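# Borrowing from the Panasiuk Street craft library: common questions

**Who can borrow?**

Anyone 15 or older who lives in Tratorberg or works here. Younger children can use an adult's card. Bring something with your address on it the first time you come in.

**What does it cost?**

Joining is free. We ask for a $7 deposit on kits and hand tools, and you get it back when the kit comes home complete. Sewing machines have a $40 deposit.

**How long can I keep things?**

Kits and hand tools go out for 15 days, sewing machines for seven. You can renew once by phone or at the desk if no one else has asked for the item. Renewals by email are fine too, but send them before the due date.

**What is in a kit?**

It depends on the kit. Drawing kits have pencils, pens, a sharpener and a pad. Block printing kits have a roller, two cutters, a bench hook and water-based ink. Each one has a packing list, and we check it with you at the desk when you pick up and again when you return.
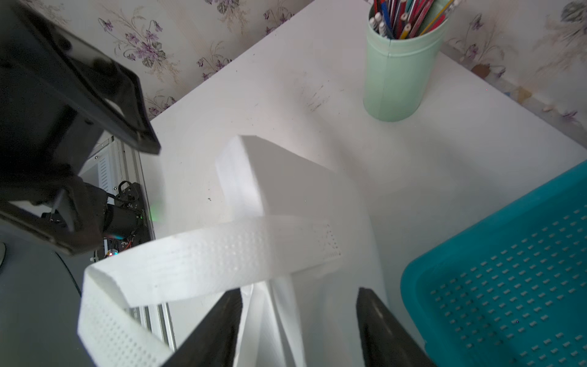 Paper, thread and ink are yours to use up. Please don't refill the ink bottles at home. Oil-based ink ruins the rollers, and we have lost a few that way.

**Something broke or went missing. What do I do?**

Tell us when you bring the kit back. Normal wear is free: dull blades, short pencils, bent needles. For lost tools we keep part or all of the deposit. A lost machine foot is charged at the price of a new one.

**Can I return items when you are closed?**

Kits, yes. The drop box is to the left of the side door. Sewing machines have to be handed over at the desk before 6 p.m., and so does anything with a blade.

**Do you teach classes?**

Oleksandra Demchenko runs a beginner sewing evening from February through spring. It has 15 places and fills up early. Elis Samuel teaches bookbinding when there is enough interest, so put your name on the list at the desk.

**Do you take donations?**

We take working hand tools, unopened paint and fabric pieces longer than a yard. We can't take yarn at the moment, or machines that need repair. The Vallora reuse store accepts most of what we turn down.

**Can a school or club borrow several kits at once?**

Yes, with two weeks' notice. We have 39 kits in all, and one group can have up to seven of them at a time. Ask for the group form at the desk. The same person has to sign for pickup and return.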